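## 4.3 自宅組み立て機の再現性をめぐって

前節で述べた試作機Rajuの評価に入る前に、組み立ての場所の問題を扱っておく。先行するEkum計画の報告は、手持ちグリッパを一般家庭の部屋で組み、そのまま同じ部屋で使っても、実験室で組んだものと遜色のない記録が得られると主張している。家庭で使う道具なのだから家庭で組めばよい、という理屈はわかりやすい。しかし報告を読み返すと、主張を支えているのは参加者の自己申告と、完成した機体の外観確認だけである。指の平行度や、組み直したあとの原点のずれを測った記録は載っていない。本節ではこの点を、Gowdaの自宅での作業をもとに検討する。

### 4.3.1 条件

組み立てにはDrundettiの共用工房で切り出した部品一式を用い、工房で済ませた工程と自宅に持ち込んだ工程を分けて記録した。工房側で行ったのは、フレームの穴あけと軸受の圧入までである。指の取り付け、内側のパッドの貼り付け、開閉量の調整、カメラの固定は自宅で行った。工具は六角レンチ、ノギス、紙やすり、布テープに限った。定盤は使っていない。Ekumの手順書が「机または平らな面」としか書いていないため、それに従った形になる。

この「平らな面」という指定がまず怪しい。多くの住居で、片付いた広い机がいつでも使えるとは限らない。床で組む者もいれば、ベッドの端に腰かけて膝の上で組む者もいる。手順書の著者がどこまでを平らと認めるのか、本文からは読み取れなかった。問い合わせに対しては「常識の範囲で」という返答を得たが、許容差としては使えない。

組み立て時間は、手順書では30分とされている。Gowdaの初回はこれに収まらなかった。二回目は収まったものの、パッドの接着剤を規定どおり待つ時間が計算に入っているかどうかで結論が変わる。手順書の表では、待ち時間が組み立てにも調整にも含まれていない。どこかへ消えた時間を抜いて「短時間で組める」と書くことには賛成できない。

### 4.3.2 対象物と配置

把持の対象は、室内に普通にある小物から選んだ。配置もあえて細かく指定していない。Ekumの報告が「自然な配置」を利点に挙げているので、同じ土俵に乗るためである。支持面が柔らかい場合の様子を図6に示す。

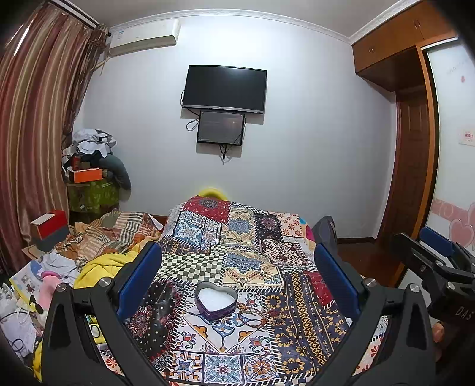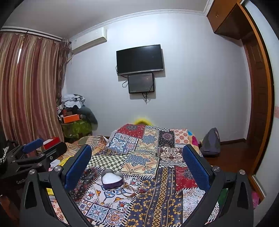 **図6** 寝室での作業。いずれもパッチワークのキルトの上にハート形の缶があり、そばに細い紐状のものがある。開いた二本の指の内側には青系のパッドが付く。

柔らかい支持面は、評価する側にとって都合のよい面と悪い面を併せ持つ。指先が対象より先に布へ触れても、布が沈んで衝突を吸収してしまう。硬い机の上なら失敗として現れるはずの高さの誤差が、見かけ上は成功に数えられる。反対に、缶のような浅い容器は布ごと傾きやすく、指の向きが正しくても持ち上げの途中で中身が寄ることがある。したがって、寝具の上での成功率を机上の成功率と平均してしまえば、何を測った数字なのかわからなくなる。Ekumの報告はまさにこの平均を載せている。

紐の類についても同様のことがいえる。細い紐は模様の多い布の上では輪郭が追いにくく、記録をあとから人が判定する場合にも意見が割れる。Lockwoodと筆者らのひとりが別々に判定したところ、指が紐をつまんだのか、布の表面をつまんで紐が一緒に動いたのか、映像だけでは決められないものが残った。判定者を増やせば多数決はできるが、映像に写っていない接触が多数決で判明するわけではない。

### 4.3.3 記録の採否

記録は全部で900件である。このうち56件を、指の開き幅が校正範囲の外にあったという理由で除外した。除外の基準は記録を始める前に決め、途中で動かしていない。わざわざこう断るのは、先行報告の除外理由に「明らかに不自然な動作」という項目があるからである。不自然かどうかを決めたのが動作した本人なのか、別の判定者なのかが書かれておらず、除いた件数も本文と付録で一致しない。

除外した記録を見直すと、原因の多くは調整ねじの戻りにあった。自宅で締めたねじは、最初のうちは問題なく働く。開閉を繰り返すうちに片側の指だけがわずかに逃げ、左右の対称が崩れる。工房で締めた機体でも同じことは起こるが、そちらではトルクを管理していたため、締め直しの時期をあらかじめ決めることができた。六角レンチを手の感覚で締める自宅の工程には、その目安がない。ねじ止め剤を使えばよいという意見もあろう。試したところ、今度は指の交換に時間がかかり、家庭で手軽に保守できるという元の利点が損なわれた。

パッドの貼り付け位置にもばらつきがあった。同じ手順書を読んでも、指先の縁に揃える者と、指の根元側を基準にする者がいる。挿絵はどちらにも読める。差はわずかだが、薄いものをつまむときには効いてくる。缶の縁のように引っかかりがある対象では差が隠れ、紐では表に出る。先行報告の対象物一覧には紐や糸が含まれていないので、この差が見つからなかったのは当然である。

### 4.3.4 魚眼レンズの校正

カメラについても一言しておきたい。広角の映像では周辺の歪みが大きく、手前の指やアームが実際より大きく湾曲して写る。手先の姿勢を映像から推定するなら、この歪みを正しく取り除かなければならない。Ekumは校正用の格子模様を印刷し、壁に貼って撮影する方法を勧めている。家庭用プリンタの出力は、用紙設定ひとつで縮尺が変わる。実際、Gowdaの最初の印刷は余白の自動調整が有効になっており、格子の一辺が指定より短かった。ノギスで測って気づいたが、手順書にこの確認は含まれていない。気づかずに進めた参加者がどれだけいたかは、公開された資料からは知りようがない。

さらに、校正は一度行えば足りるとされているが、カメラの固定部を外せば当然やり直しになる。充電のために外した場合はどうか。手順書には記載がなく、Skurskaが配布した補足資料では「不要」、後の版では「推奨」と変わっている。変更の根拠となる測定は示されていない。筆者らは外すたびに校正をやり直した。手間は大きく、同じことを一般の参加者に期待できるとは思わない。

### 4.3.5 連続使用

一回の連続使用は900秒を上限とした。これより長くすると、持つ手の疲れが動作に混じる。Lockwoodは当初、疲れも家庭での自然な条件に含めるべきだと主張し、筆者らの間でも意見が分かれた。最終的に上限を設けたのは、機体のがたつきと手の震えを、現在のセンサ構成では区別できないためである。Lockwoodの主張そのものが退けられたとは考えていない。

休憩の間、機体をどこに置くかも記録に影響した。指を下にして置くとパッドに荷重がかかり、再開直後の開き幅がずれる。専用の台を作れば済む話で、Gowdaは工房の端材で簡単な受けを作った。ただし、その台を置く場所がまた要る。生活の場に機材がひとつ増えるたびに、置き場所、電源、ケーブルの取り回しという細かい負担が生じ、いずれも組み立て時間の表には載らない。

### 4.3.6 比較についての留保

工房で組んだ機体と自宅で組んだ機体のあいだに、机上の缶をつかむ課題では目立った差を認めなかった。この一点だけを取り出せば、先行報告と整合する。紐の課題では自宅機のほうが劣ったが、作業者が異なるため、組み立ての差と習熟の差を切り分けられていない。Gowdaは工房機にも慣れており、初めて組む参加者の代表とはいいがたい。この偏りは、自宅機に有利な方向に働いたと見るのが妥当である。

また、本節の自宅作業は一世帯で行ったもので、家庭一般について何かをいうには足りない。同じ批判は先行報告にも当てはまる。参加世帯の数は多いが、大半が同じ講習会の受講者で、講師が組み立てを途中まで手伝った例が含まれているからである。手伝いの有無で分けた集計は公開されておらず、請求にも回答がない。

現時点で筆者らが採用するのは、軸受の圧入と指の平行出しを工房に残し、パッドの交換と清掃だけを自宅で行う分担である。開き幅の確認は使用の前後に行い、外れた値はその場で機体番号とともに控える。紐の課題については、同一の作業者が両方の機体を順序を入れ替えて使う形で取り直す必要があり、その計画は5.1節で述べる。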